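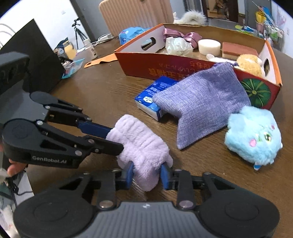 Figure 3. Two hand-held grippers on a soft lavender item; blue finger pads are in contact with the fabric.

4.2 Contact-Aware Segmentation

The Pellis planner divides each demonstration into approach, contact and release segments before any policy is trained. Segment boundaries are proposed from gripper opening alone and then corrected by a visual contact score. Soft goods make the first step unreliable – the fingers may stop closing well before or well after the fabric begins to carry load. Of 719 demonstrations in the Waludville set, 174 required a correction of more than one control step.
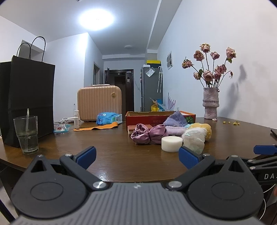 The corrected boundaries are passed to the trajectory optimizer, which treats approach segments as free motion and applies the closing-speed limit only within contact segments. Where two grippers act on one item, the later of the two contact times is used for both. All reported models were trained for 1000 epochs with the settings given by Mikuš in the Tronon technical note.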